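Kerslake Bench Handover Data, release 2

Last updated May 19, 2021

Summary

This release holds 3,304 episodes of tabletop pick and place work recorded at the Kerslake packing site, along with shift notes from the people who work the same benches. It was put together by Kerier to study what happens to bench work when part of it moves to a robot arm. The notes are as much a part of the release as the recordings. Users who only want grasping data can ignore the notes folder, but the labels in handover.csv will make less sense without it.

Contents

episodes/ — one folder per episode, with wrist camera frames, joint states and gripper width
notes/ — shift notes, plain text, one file per shift
handover.csv — one row per episode, giving the start and end state and who finished the task (arm, person or both)
tasks.txt — the task list as it was posted at the benches

Of the 3,304 episodes, 1,996 were finished by the arm alone. The rest ended with a person stepping in or were stopped. Stopped episodes are kept. They are marked "stop" in the end_state column and should be filtered out for imitation learning.

Recording setup

The camera sits at the wrist and looks down past the fingertips. Both fingertips have black textured pads and normally stay in view at the bottom corners. Objects near the far side of the bench are often cropped at the approach pose, so object visibility should not be read as object presence. Exposure is automatic and pale surfaces can wash out on one side. 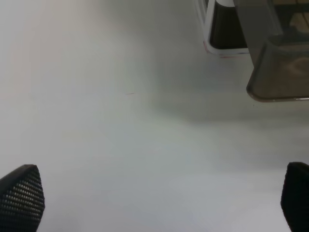 Gripper width is logged as a percentage, where 100 is fully open. Values drift slightly after a pad change. Pad changes are listed in the shift notes and have not been corrected for in the logs.

Changes to the work

Before the arm was installed, one packer per bench moved items between containers and checked them in the same motion. The arm took over the moving. Checking stayed with the packers and is now a separate step, done at the end of each batch of 70 items. Packers reported less reaching and more waiting. Several asked for the stop button to be moved to the left side of the bench, and this was done in August. Episodes recorded before the move have layout = A, later ones layout = B.

Clearing the bench between batches was not in anyone's task list at first. It is now, and the time it takes is logged as bench_clear.

Known issues

The Grerstead benches use a different mount height and are not included.
Clock offset between the camera and joint logs is not constant within a shift. Use the sync column.
Some notes refer to the arm as "Ukorora", the project's earlier working name. The two are the same.
Small marks on the bench surface are not annotated and may trigger object detectors.

Use

The release may be used for research and teaching. It must not be used to rate or compare individual workers. Shift notes had names removed before release, and attempts to restore them are a breach of the terms in LICENSE.txt.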